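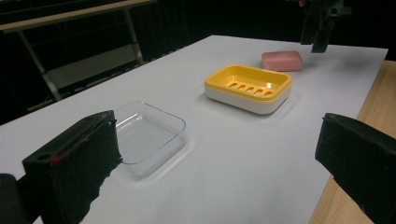
Clear tray, soap dish and pink soap on a white tabletop.

Section 2. Setting Up Visit Tracking and Alerts

Read this section before you turn anything on. The Clelside desk guide is written for people who follow official visits, bilateral meetings and joint statements for a living, and it assumes you have already installed Plornix and signed in. If you haven't, go back to Section 1.

A word about what Plornix does. It collects notices from foreign ministries, presidential offices and embassies, sorts them by country and subject, and sends you an alert when it thinks a visit has been announced, changed or canceled. The sales sheet says it "understands diplomacy." It matches words and dates. Set it up on that basis and you will get decent use out of it.

2.1 Choose your sources

1. Open Sources from the left menu. The full list has 424 entries.

2. Clear the Select All box. It is checked when you first arrive, and leaving it checked will bury you by lunchtime.

3. Pick the offices you follow. Start with 10 at most. You can add more after a week, when you have seen how much each one puts out.

4. For each office, check the Language column. If it says Machine, the notices have been translated automatically. Names and job titles usually survive. Verbs often don't.

5. Click Save Sources. Wait for the green bar. If you leave the page before it shows up, your choices are dropped without a warning.

Note: Several offices appear twice, once under the old web address and once under the new one. The older entry may still show as Active. Open its last notice and look at the date before you trust the label.

2.2 Set the visit types

1. Go to Visits, then Types.

2. Turn on State, Official and Working. Leave Private off unless you have a reason to want it. Most of what lands there is guesswork from airport notices.

3. Under Level, choose the lowest rank you care about. Minister is a sensible setting. Anything lower brings in every deputy who gave a talk at a university.

4. Under Stage, choose Announced and Confirmed. The third option, Expected, is built from press reports, and Plornix does not say which ones.

Caution: Confirmed means that two sources in the list carried the same visit. It does not mean the two governments agree on it. An embassy copying a line from its own ministry counts as a second source, and we have seen "confirmed" trips that the host country had never mentioned. Call the host's press office before you publish or brief from an alert.

2.3 Connect the Kevulden calendar

Kevulden is the shared calendar most Clelside desks use. The link works, mostly. It has trouble with time zones, so do the steps in this order.

1. In Kevulden, open Settings and set your home time zone by city. Do not use the Automatic choice.

2. In Plornix, go to Connections and click Add Calendar.

3. Paste the key from your Kevulden account page. Check that there is no blank space at the end of it.

4. Set Event Time to Host Country. The default is Source Country, which puts a morning meeting in Asia on the wrong day for anyone working in Washington.

5. Click Test. A dummy meeting should show up on your calendar at 9:00 a.m. host time on Sunday. If it shows up at any other hour, go back to step 1.

6. Delete the dummy meeting by hand. Plornix will offer to do it for you and then leave it there. 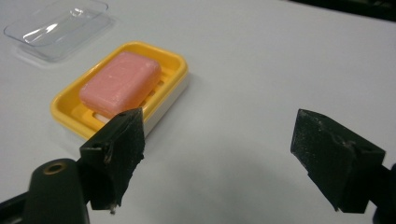

Once the test entry is gone, real visits will start to fill in, though the first load can take up to two hours. Don't click Test again while you wait. Each click adds another dummy meeting, and they all have to be deleted one at a time.

Note: Canceled visits stay on the calendar in gray. Postponed visits also turn gray, with no new date, even when the notice gave one. Open the notice itself to tell which is which.

2.4 Joint statements and the Gumede add-on

The Gumede add-on compares the statements each side puts out after a meeting and marks the differences. It is a paid extra. Try the free month before you ask your desk to cover it.

1. Go to Add-ons and switch on Gumede.

2. Under Compare, pick Full Text. The Summary setting compares two machine-made summaries with each other — you may be looking at differences neither government wrote.

3. Set Topics to match the ones you follow, such as trade, defense, visas or energy.

4. Leave the Tone Score off. It rates a meeting from "cool" to "warm" on a scale the maker has not explained. Every statement we ran through it came back warm, including one about a recalled ambassador.

Caution: Gumede treats a missing topic as a disagreement. If one side's statement leaves out energy, the add-on will flag energy in red. Sometimes that matters. Often one press office just writes shorter statements than the other.

2.5 Check your setup

1. Open Alerts and set Delivery to Email. Phone alerts can be added later, once the volume is under control.

2. Let it run for one full working week without changing anything.

3. At the end of the week, compare the alerts with the public schedules of the offices you picked. Write down what was missed as well as what was wrong. The Accuracy page inside Plornix counts only the alerts it sent, so misses never show up there.

4. Remove any source that gave you nothing you could use.

If alerts stop altogether, see Section 6. Ministries change their web pages without notice, usually in August and December, and the source list takes a while to catch up. The status light will stay green during this time.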